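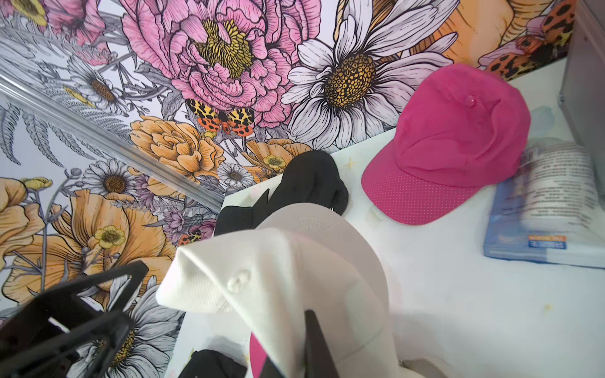 Household and Retail Soft Goods Handling
Interim progress report to the Trosora program office
Reporting period: January to June
Work package 2: Headwear and small knitwear

1. Status

Work package 2 is on schedule for data collection and behind schedule for the unattended trial. Spending is within the approved budget line. The question set by the program office at the start of the grant was whether a single arm with a two-finger gripper can tidy a mixed shelf of hats and caps to a standard that a shop or a household would accept without a person redoing it. Our answer at this stage is partial. Picking is close to usable. Placing and shaping are not.

2. Work completed

The arm was commissioned at the Drarar site in January and has been used for the task since then. A total of 2000 demonstrations were recorded by teleoperation, covering baseball caps and knit caps. Caps were started upright, on their side, folded through the crown, and partly on top of one another. Each demonstration was labeled with the item type, the starting pose, and whether the operator judged the final pose acceptable.

The control policy was trained on these demonstrations and then tested on 300 attempts with caps that were not used in training. Testing was done against patterned and plain backgrounds. Store displays and children's rooms both tend to have busy walls, and the Shboul retail partner asked for this condition specifically.

3. Findings

Picking. Structured caps with a stiff brim are the easiest items. The policy learned to approach the brim or the fold of the crown and closes on it reliably. A cap that is already folded gives the fingers an edge to work with, but the fold tends to deepen as the fingers press in, and the cap comes up in a worse shape than it started.

Knit items. Dark knitwear remains the weakest category. Depth readings on black knit are poor, and a bunched cap gives no consistent outline. The policy often picks the item but has no usable estimate of which way the opening faces. Two black items lying close together are sometimes treated as one.

Placing. Caps released from a low height generally stay where they are put. Orientation is less good. The requirement is brim forward, within 15 degrees of the shelf front, and the policy meets it for upright starts far more often than for tilted ones. Regrasping helps but adds time.

Shaping. Restoring a collapsed crown is a two-handed action when a person does it: one hand goes inside and the other holds the brim. We tried pushing the crown out from the inside with one finger of the gripper and bracing the brim against a surface. The cap usually slides. We do not expect a single arm to solve this and recommend that it be removed from the acceptance criteria for this phase.

Background. Floral and other high-contrast patterns caused false grasp points early in the period, mainly on printed shapes similar in color to the caps. Adding more patterned backgrounds to the training set reduced this. Reflective strips and glossy packaging still produce occasional errors.

4. Comparison with manual work

An experienced shelf worker tidies a cap in a few seconds and corrects its shape in the same motion. The arm takes 15 seconds for a clean pick and place and longer if it regrasps. For a shop this would be tolerable overnight, when speed matters less than leaving no items on the floor. For a household the case is weaker, as the volume is low and the hats are rarely all in one place.

5. Deviations from plan

The unattended overnight trial at the Shboul store has moved to the next period. The Brorken gripper pads wore faster than expected on coarse fabric and began to shed material onto light-colored caps. A harder pad compound has been ordered. Grip on smooth brims will have to be measured again once it is fitted.

6. Next period

Fit and test the new pads.
Record further demonstrations with dark knitwear under side lighting.
Run the overnight trial with upright and tilted caps only.
Report regrasp time separately from total cycle time.
Cost a second arm for shaping, for a decision by the program office before work package 3 begins.

7. Decision requested

We request approval to drop crown shaping from the current acceptance criteria and to carry the unspent trial budget into the next period. No additional funds are requested.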